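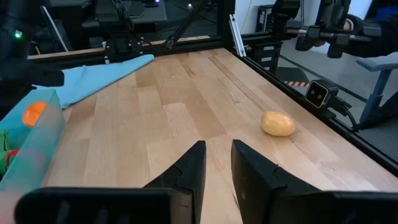
Wrist camera view, Hasten 2 fingers open, pick test on maple bench top.

Hasten 2 Parallel Gripper, angular finger set
Supplied by Sendevis

The Hasten 2 is an electric two-finger gripper for light bench arms. The angular fingers taper toward the tip and have a notch on the inner side. They are sold in pairs and are interchangeable with the Stelmakh flat set.

Both finger sets were tried on the same arm with small produce-shaped objects and folded cloth. Each set was run for 900 grasps. Zeeshan Mengal and Szu-yu Mak ran the trials with the Pirov controller at default gains.

Trial notes
Lumpy ovals: the angular set held better off centre. The flat set tended to roll the object toward the palm.
Cloth: little difference between sets. Both need a slower approach at the fold.
Bin picking: the narrower tip cleared the bin wall more easily. Grey or black bins gave cleaner depth readings than tinted plastic.
Wrist camera: fingertips stay in view at full opening. Recalibrate after any finger change.

Specifications
Fingers: 2
Finger fixing: screw
Finger colour: black
Controller: Pirov, firmware 6 or later
Cycle test: 900 grasps per set
Lead time: around 21 days

Not rated for washdown. Cable and wrist camera bracket sold separately.

Technical enquiries: Nazar Nazarenko, Sendevis
Page revised 12/04/2020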